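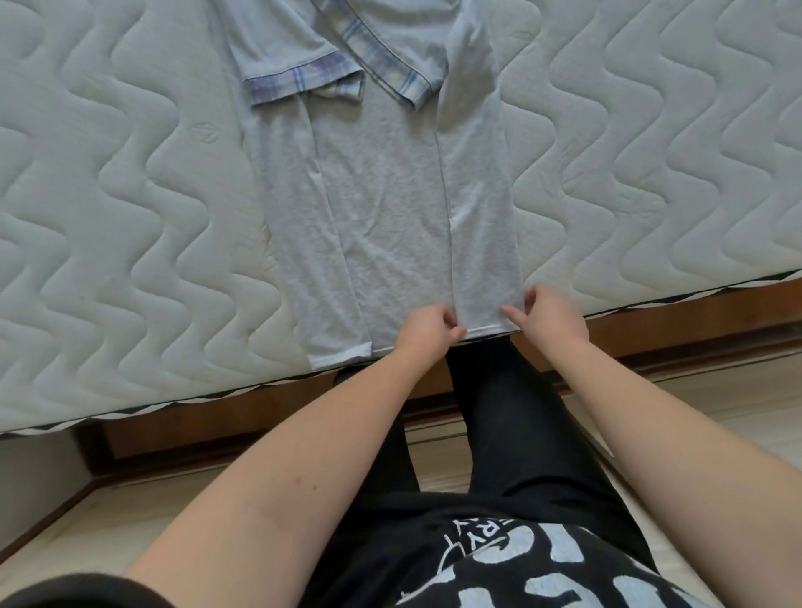 Valentin Gautier wrote in reply to our first draft that we had put the wrong question at the top. Asking whether folding can be automated, he said, tells you very little about a laundry room; ask what the folders do with the rest of the shift once it is. We have kept his objection in view throughout this report, and the original title has been changed.

1. Setting

The study was carried out at the Dromthorpe site of Sutero, a linen and garment service that handles guest laundry and sleepwear for small hotels. Flat linen at the site has been machine folded for several years. Garments are still folded by hand. In July the firm plans to install two automatic garment folders supplied by Hotelix, and it agreed to let our group observe the work before that change. The garment team has 46 members across all shifts.

2. Manual folding

A pajama top is laid lengthwise on a flat surface, the short sleeves are turned in across the body, and the side panels are brought toward the center to form a long strip. The hem is then held in both hands and the strip is shortened to shelf size. Soft jersey wrinkles easily, and collars with contrasting trim must lie flat so that the finished stack looks even. Workers told us that they also check for loose piping and worn cuffs as they go. This check appears in no written procedure.

3. Expected changes

Under the new arrangement, one operator will feed garments into each machine and another will remove and stack them. Management expects less strain on the wrists and shoulders. The folders we interviewed agreed, but raised two concerns. The first was pace, which will be set by the machine. The second was inspection: a feeder handles each garment by the shoulders only and may not see damage near the hem.

Altıntaş, commenting on the same section, considered the second concern overstated, given that faults could be caught at stacking. The shift leads disagreed, noting that a folded garment hides most of its surface.

4. Recommendations

We recommend that inspection be written into the feeder's duties before installation, with time allowed for it, and that operators rotate between feeding and stacking during each shift. Delicate and trimmed items should remain with the hand folders until the machines have been tested on them. Retraining hours should be paid at the normal rate. The interview guide and the rotation plan are attached as appendices.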